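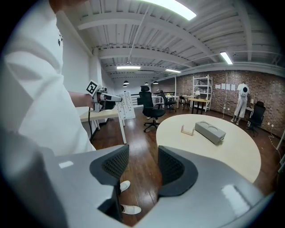
把持動作の学習データをどう集めるか。Zarnentの収集現場では、ロボット本体を使う遠隔操作から、人が手に持つグリッパーへと作業の中心を移した。器具はカメラを備えた二指式で、作業者は両手に1台ずつ、計2台を持つ。指先の開閉量と手先の軌跡を映像と同時に記録し、後段で腕の関節指令に変換する。

手先の位置推定は映像と慣性計測の併用による。グリッパー上面に付けた白黒の正方形マーカーは、もう一方の器具のカメラに写り込んだとき、左右の相対姿勢を求める手がかりになる。両手で一つの物を扱う課題では、この相対姿勢の誤差がそのまま学習後の失敗につながりやすい。

収集場所はレンガ壁と板張りの床をもつ広い部屋で、事務椅子や丸テーブルなどの家具が置かれている。背景を単色の幕で覆う方式は採らなかった。光沢のある床には天井灯が映り込み、特徴点の追跡には不利に働くが、導入先の環境も条件は変わらない。Ukentと名付けた処理系は、追跡が途切れた区間を自動で切り出し、前後の軌跡が連続しない試行を除外する。

6月の収集では課題を6種に絞り、1課題につき200試行を目標とした。総数1200に対し、検査を通過したのは1074試行である。除外分の多くは、指先が対象物に触れる直前で手首を速く返した試行だった。動きの速さに上限を設けると歩留まりは上がるが、動作が不自然に均一になる。現場では上限を設けず、作業者に開始姿勢と終了姿勢だけを指定している。

学習側のモデルLeiは、視覚入力と指の開度から次の手先軌道を予測する。評価はBiddenと呼ぶ双腕機で行う。人の腕の届く範囲と機体の可動域は一致せず、変換時に関節限界を超える軌道が残る。この分を収集中に作業者へ知らせる仕組みは、現在試験中である。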